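Home > About Us > Our Story

About Özkan Soup School

We started out in the back half of a hardware store in Velville, with four burners, a borrowed freezer and a sign-up sheet taped to the front door. The idea was simple enough – teach people to make a good pot of soup, sit down and eat it together, and send everybody home with the leftovers. That first August we filled every class we had planned and then added more, which tells you how much people around here like soup (we do too, as you may have guessed!).

These days the school lives on the second floor of the old Grullavach building, up the stairs and to the left, and we run eight courses a year for beginners, rusty cooks and folks who just want an evening out of the house. 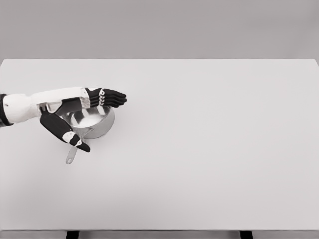

Our lentil course is still the one people ask for most, and it fills up fast, so please do call early. The broth course takes a little more patience, and we like to think it's worth every slow hour. Classes stay small, and there's always room at the table for a husband, a sister or a neighbor who turns up at supper time.

In the years since, 900 students have come through our doors, a good many of them from over in Plernville, and quite a few come back to try something new. If you'd like to join them, the office is open most mornings and we'd love to chat.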